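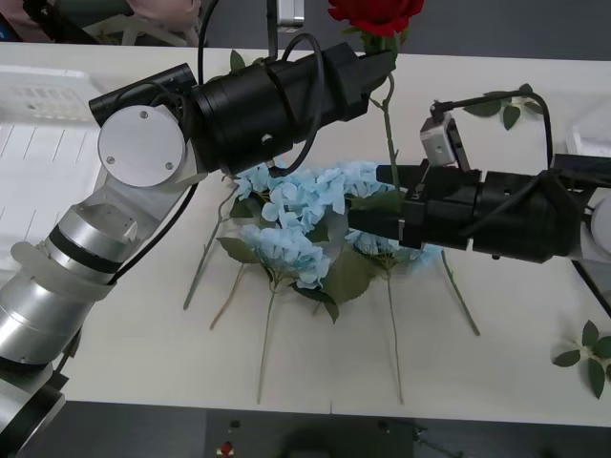
Plitis, a supplier of artificial flowers to hotels, clinics and public buildings, will open its Kikow flower range to small businesses and households in March 2021. Until now, Kikow stems could be ordered only by trade customers with a yearly contract. The range will be sold as single stems and as sets, so that buyers can put together an arrangement of their own. A red rose set beside pale blue hydrangeas, with broad green leaves tucked in among the blue, is typical of the strong color pairings that the company recommends for reception desks and dining tables.

## Smaller orders for smaller rooms

Trade customers have been required to order at least 100 stems at a time. The new minimum is 2 stems, which may be of the same flower or of different flowers. Orders of 500 stems or more will continue to be handled by the trade desk at Hamari, the company's warehouse and packing site, and existing contracts are not affected.

The change follows a trial held in January with Danko, a chain of home goods stores. Danko placed Kikow stems on open shelves in its stores and invited shoppers to make up their own bunches at a counter. Plitis found that many shoppers chose hydrangeas first and then asked for one flower in a darker color to go with them. The company has used what it learned to plan the first sets, and a printed guide to arranging will be packed with each one.

"Our trade customers have long asked us whether their own staff could buy a few stems to take home," the company said in a statement. "We are pleased that we can now say yes, and that the flowers will be the same ones we supply to hotels."

## Guidance on arranging

The printed guide is written for people who have not arranged flowers before. It recommends a clear, pale work surface, on which the colors of the blooms are easy to judge, and suggests that all stems be laid out before any is placed in a vase. Leaves should be opened out by hand and turned until they sit well against the flower head. Large heads such as hydrangeas are placed first, close together, and narrower flowers are added afterward. 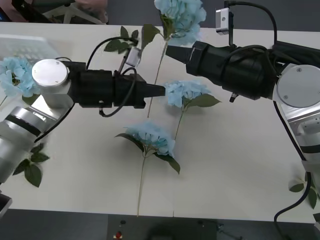

**Plitis Press Office**
*Media Relations, Plitis and Hamari*

Blue hydrangeas on long green stems are among the flowers covered in the guide's opening section. Long stems allow the same flower to be used in a tall floor vase or in a low bowl, and the guide advises buyers to try the full length before making any change. Stems that are too long for a vase may be bent at the base – cutting is not needed in most cases and cannot be undone. Where several heads of one color are used together, the guide suggests setting them at different heights and letting some of the leaves show between them.

## Care and storage

Kikow flowers should be dusted with a soft, dry brush. They should be kept out of direct sunlight where possible, as strong light may fade the lighter blues over time. Arrangements that are put away for part of the year should be stored upright, or laid flat in a box with paper between the heads. Nothing heavy should be placed on top of the box.

Customers who receive a damaged stem may return it to Hamari for a replacement. The return form is included with every order.

## Availability

Single stems and sets will be available from Danko stores and by mail order from Plitis. Roses and hydrangeas will be offered first, and further flowers will be added as stock allows. Schools and community groups may apply to the trade desk for mixed boxes of end-of-line stems – these are supplied at a reduced price and the colors cannot be chosen in advance.

## About Plitis

Plitis supplies artificial flowers and foliage for indoor use. Its Kikow range is checked and packed at Hamari, where the company also prepares finished arrangements to order. Requests for samples, price lists and further details should be sent to the Plitis Press Office.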